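Print this page
E-mail this page to a friend

Small bin that lives on a table: which sort, and how do I keep it decent?

Posted by Iddrisu Asamoah

I have moved my hobby things into the back bedroom and I work at one long table, mostly cutting up card and foam and cleaning old board game pieces. All the rubbish is small. Offcuts, used cotton buds, bits of tape, the odd broken piece that can't be saved. The proper bin is in the kitchen and I'm not walking down the stairs every time, so it collects in a heap by my elbow and then gets mixed up with the pieces I want to keep. I lost a die that way in December.

I'd like a little bin that sits on the table top. I have looked at the ones sold for desks and for bathrooms and can't decide between a flip lid, a swing lid and no lid at all. The Skallora one in the hardware shop in Brultbridge has a lid that tips right back on a hinge, but I don't know if that gets annoying. My questions are really these. Does a lid matter for dry rubbish? Do you line something that small? And how do you stop it falling over? The table is an old wooden one and I don't want it marked.

Posted by Ermira Halilović

I've had a bin on my sewing table for years and gone through 3 of them, so I can tell you what went wrong with each.

The first had no lid. It was fine until I knocked it with my sleeve and had threads and pins all over the carpet. If you do go without a lid, get one that is wider at the bottom than at the top, although most are made the other way round.

The second had a swing lid, the sort that flaps both ways. On a kitchen bin they work well enough. On a tiny one the flap takes up half the opening, and light things like paper and thread sit on top of it and never drop in. You end up poking everything through with a finger. I gave it to my sister for cotton wool.

The one I use now has a hinged lid, and I leave it open while I'm working and shut it when I stop. That is all the lid is for, as far as I'm concerned. Before you buy, check that it stays up by itself when you push it back. Some of them creep forward and close on your hand. Try it in the shop a few times, and look at the hinge, which is the part that breaks first on cheap ones. If the hinge is a separate piece that clips on, you have some chance of mending it.

A slanted top is worth having on a table. The opening faces you, so you can see what you are dropping and you don't have to lift your arm over the rim. Put it on the side of your working hand, a bit behind where you work, with the slant towards you.

For lining, I use a paper bag folded over at the rim, the kind you get loose mushrooms in. Plastic bags are nearly always too big and bunch up inside. With dry rubbish you could leave it bare and wipe it out, but if you are using glue or anything sticky then line it.

To stop it tipping, put something heavy in the bottom under the bag. Mine has a flat stone from the garden. Stick a ring of felt underneath for the table. Don't use the rubber feet on varnish, they left me with marks that I've never got off.

Empty it when it is two thirds full. Past that, things start to roll back out of a slanted one.

Posted by Gordon Boychuk

Any old tub will do. I use a margarine tub. Lids are a waste of money.

Posted by Brayden Thibodeau

I agree with most of what Ermira says, except that I'd look at the height before anything else. Sit at your table and see where your hand rests. A tall bin means lifting over it all day, and it will be in the way of your lamp.

As for losing the die, a bin won't cure that. Keep a shallow dish for things you are keeping, on the opposite side of the table from the bin, and put each piece in one or the other as soon as you've finished with it. I did up a box of 171 second-hand pieces like that and lost none of them. Scuffed ones I put in the dish too, until I've had a go at them with a damp cloth. You can always bin them at the end. And tip the bin out on newspaper before you empty it into the big one, just in case.

Print this page
E-mail this page to a friend

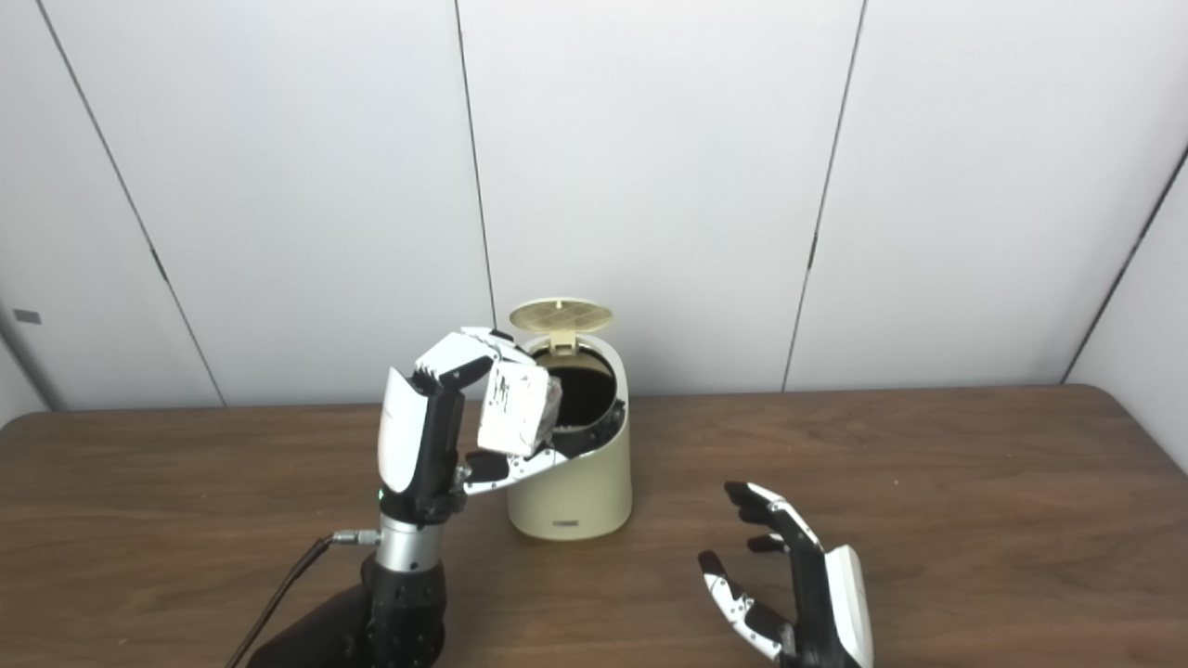
Should the lid of a small table bin be left open while you are working?

Leave it open if it stands up by itself, as you then have a clear opening to drop things into, and shut it when you finish.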